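The Bowl Standard

Clause 1. Scope

The standard for bowls at Clollano ran to 12 pages, and the clerk who kept it had read all of them more often than was necessary. It covered mixing bowls, serving bowls and bowls of no declared purpose. It did not cover cups. Cups had their own standard, in another building, and the two offices did not speak.

The clerk's job on Friday was to confirm that the set on the table matched the set in the register. The register said that the red bowl was the reference. All other bowls were to be described by their relation to it: inside it, beside it, or elsewhere. The register gave no guidance on a red bowl standing alone. The clerk wrote "reference, upright" and left the remaining columns blank.

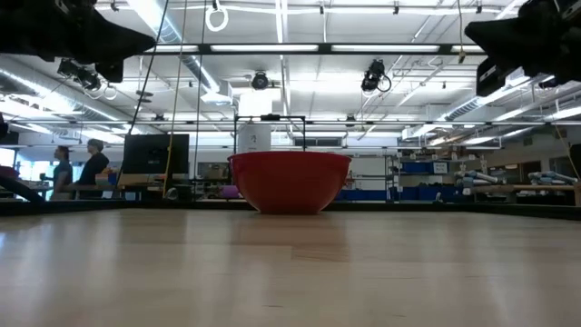
Clause 2. Beside

A bowl was "beside" when it shared a table with the reference and touched no part of it. The clerk had drafted this definition personally, after a dispute with Berchtold over a shipment of 50 that had been invoiced as beside and delivered as inside. Berchtold had argued that a bowl in the same crate was beside every other bowl in that crate. The matter took until November to settle. Berchtold paid for 2 of the 50.

The present difficulty was a second red bowl. It was smaller, and it stood farther back than the teal one, which hid part of it. Under the definition it was beside. Under the color table in the annex it was also the reference, as the annex said only "red." For the length of one line in the register, the set had two references, and every bowl in it had two positions.

The clerk considered an amendment. An amendment required a form, and the form required a reason of no more than 100 characters. The clerk wrote "There is another red one" and counted the letters twice.

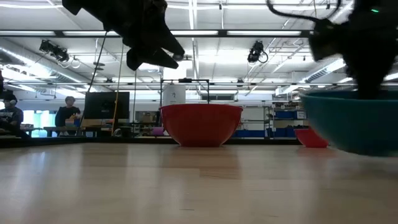

Clause 3. Inside

Nesting was the preferred state. A nested set took up the floor area of its largest member, a fact the standard stated on page 2 and again on page 12. The clerk approved of nesting for a different reason. Nested bowls could be entered in a single line, from the outside in: red, orange, yellow, green, blue. After blue came the color at the center, for which the annex offered "pink" and "purple" and required the clerk to choose.

The clerk had asked Skusurwood, who dyed the bowls, for a ruling. Skusurwood replied that the color was called Zulance and had always been called Zulance. Zulance was not in the annex. The clerk entered "see center."
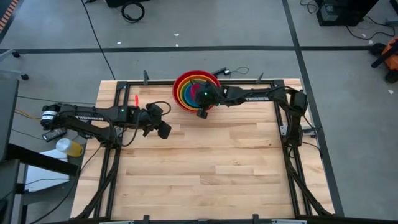

Clollano Office of Vessels - Registry Section

The notice came down in the afternoon, under the section's own heading, dated 20 Sep 2024. It acknowledged the amendment. It stated that a second reference could not be admitted, that the first could not be withdrawn, and that all bowls were to be set out singly until the wording was repaired. It was signed with a stamp.

The clerk read it standing up, then sat down and ruled a new page. Set out singly, the bowls needed five lines. Red, upper row. Next to it the small one, which the clerk now entered as pink, with some feeling of defeat. Green, lower row. Orange, lower row. The teal went in as blue, and then, after a minute, as teal.

There was a column for contents. The clerk had never used it. In all the years of the register the bowls had held other bowls or they had held nothing, and the standard treated the first case as a position and the second as no concern of the office. The clerk wrote "empty" on the first line and looked at the word. Then the clerk wrote it on the other four.

It was past closing. The clerk blotted the page, put the register in the drawer and began a second form, on the subject of orange. It was nearly the size of the red, and sooner or later Berchtold would notice.

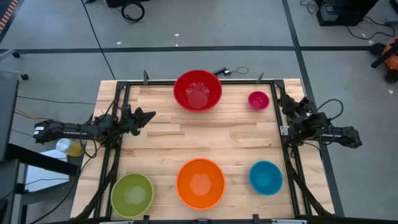 Register, new page: five bowls, two rows, all empty.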